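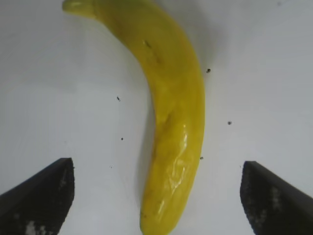 Crédit photo : Grustside / démonstration Sirkby

Accueil | Essais | Robotique | Agenda | Contact

Essai : la pince à deux doigts Sirkby en démonstration chez Grustside

15 avril 2018

Grustside ouvrait son atelier aux intégrateurs pour présenter la pince Sirkby, un préhenseur électrique à doigts parallèles vendu 2 000 euros hors taxes. Course utile de 115 mm, masse de 800 g, alimentation et bus sur un seul câble.

L'exercice retenu est la saisie d'une banane posée sur un plan blanc. L'objet est courbe, sa section varie et la peau marque vite. Doigts ouverts de part et d'autre du fruit, la marge latérale reste confortable et tolère une erreur de centrage. Les faces noires mouchetées accrochent bien la peau. La caméra montée côté poignet garde les deux doigts dans le champ, utile pour régler l'approche ; en contrepartie, à courte distance, un fruit long déborde de l'image en haut comme en bas, et l'estimation de l'axe s'en ressent.

Le réglage d'effort passe par l'interface Ivov, claire mais lente à l'enregistrement. Deux essais ont échoué sur un seuil trop bas. Le support Magalhães, en option, n'a pas été monté.

Documentation correcte, schémas de câblage à revoir. Mise à jour du micrologiciel annoncée pour juin.

Note : 7/10

Partager (2) | Commentaires (0)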